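Mal-soon Moon has designed worktables for repair shops since she left Wamolico, and most of what she has to say about them concerns height. Her current table, the Costby, is sold in two fixed sizes and one adjustable version. We spoke on Tuesday, January 2, 2018, while the office was still half closed after the holiday.

"People buy a table by its length," she said. "They measure the wall, they order what fits, and then they stand at it for nine hours with their shoulders up."

Her method starts with the elbow. The worker stands in the shoes worn on the job, upper arms hanging, forearms level, and the distance from elbow to floor is written down. Fine work goes above that line and heavy work below it. The thickness of the object counts too. A radio chassis 300 millimeters tall on a table set for flat parts puts the hands well above where they should be.

"That one catches experienced shops," Moon said. "The table is right, the product changes, and the table is now wrong."

She is less interested in tops than her customers are. The Costby top is 60 inches wide in both fixed sizes, and she declined three times to discuss finishes at length. A pale top shows dropped screws, a dark one hides stains. She prefers pale. Glare can be dealt with by moving the lamp.

Reach came next. Moon divides the top into a near zone, reached with the elbows at the sides, and a far zone, reached with the arm extended. Anything picked up more than once a minute belongs in the near zone. Her survey of shop layouts, done with the Fliltateo group, logged 1,332 separate reaches, and the most common fault was a parts bin parked in the far corner "because that is where the bin was on the day they moved in." 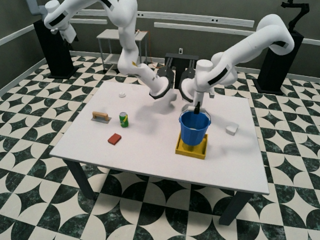

Bo-ram Chae disagrees on one point, and Moon brought up the objection herself. Chae's position is that fixed zones suit a single worker only, and that a table shared by two people of different heights should be set for the taller one, with a platform for the other. Moon accepts the platform for standing work in one place. She does not accept it where the worker walks between stations.

"Then you have a step in the path – and somebody carrying a tray," she said.

Her preference in that case is two tables. Where the budget allows only one, she specifies the adjustable version and asks that both heights be marked on the leg with paint. Tape comes off within the year.

The next model, Min, will have a narrower top and the same legs. Moon would not give a price.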